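3. Small rooms and the place of the desk

3.1 Background

The question of how people choose the position of a desk in a small room has received less attention than the question of how large the desk should be. Dierckx, in the report on the Petbridge offices, treated the position as a matter of taste and did not analyse it further. In our view this is a loss, for the position decides how much free floor remains, from which side the daylight comes, and whether a person who sits down has the door in view or at the back.

The present section reports on the rooms of the Prellholm building. The building was planned as a school and was later divided into many small work rooms, which are let by the month. We sent a short questionnaire to 200 tenants and received 199 answers. One form came back without a room number and was used only for the general questions. The tenants were asked where their desk stands, whether they had moved it since they came in, and what they would change if the room were theirs to change.

3.2 Desks against the wall

Of the tenants who answered, 129 had placed the desk with its long side against a wall. This was the most common arrangement by far, also in rooms where the window is on the opposite side and the person therefore works with the light coming from behind. Figure 2 gives views of such a room. 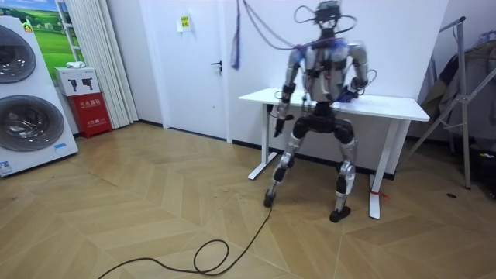

The wall arrangement was explained by the tenants mostly with the sockets. In the Prellholm rooms the sockets are fixed low on the walls, and a desk in the middle of the floor needs a cable across the walking path. A second explanation was the wish to keep the centre of the room open. When the desk runs along the rear wall, as the white one does in Figure 2, the floor in front of it is the only large open surface in the room, and everything that needs space to stand must share it with the chair and with the door. Several tenants wrote that they had not thought of this before they brought in their other furniture. One of them had bought a low cupboard, which then had to stand in the corridor for two weeks.

We had expected that tenants who stay longer would move the desk more often. The answers do not support this. Most of the changes were made in the first days, and after that the desk stayed where it was, even when the tenant complained about the light. Willy Geerts, who read an earlier version of this section, remarked that a desk becomes difficult to move as soon as something has been fixed to the wall above it - a shelf, a lamp or a board. We have not asked about such fixings and can therefore neither confirm nor reject the remark, but it agrees with what we heard in conversation. 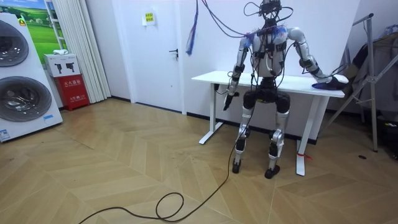 3.3 The height of the desk

A related matter is the height. The older study from Skanitz was made when nearly all desks had a fixed height, and its recommendations on window sills and shelves depend on this. With a sit-stand desk, a shelf that is comfortable for a sitting person can be in the way when the top is raised, and a lamp on the wall may shine into the eyes. We advise to measure the free wall above the desk with the top in its highest position.

The questionnaire asked whether the tenant used the desk standing, sitting or both. The answers to this question were of poor quality. Some tenants marked all the boxes, others wrote in the margin that it depends on the day, and a few understood the question as asking what they would prefer. We therefore do not report figures for it. In a new version, planned for April, the question will be divided into 2 parts, one on the present use and one on the wish.

3.4 Limits

All rooms in this section belong to one building, with sockets and windows of one type. In a building with floor sockets the share of desks against the wall may well be lower. It should also be noted that the tenants answered for themselves, and that we did not visit every room - the positions are reported as they were written on the form. The last form included was received on 2020-02-25.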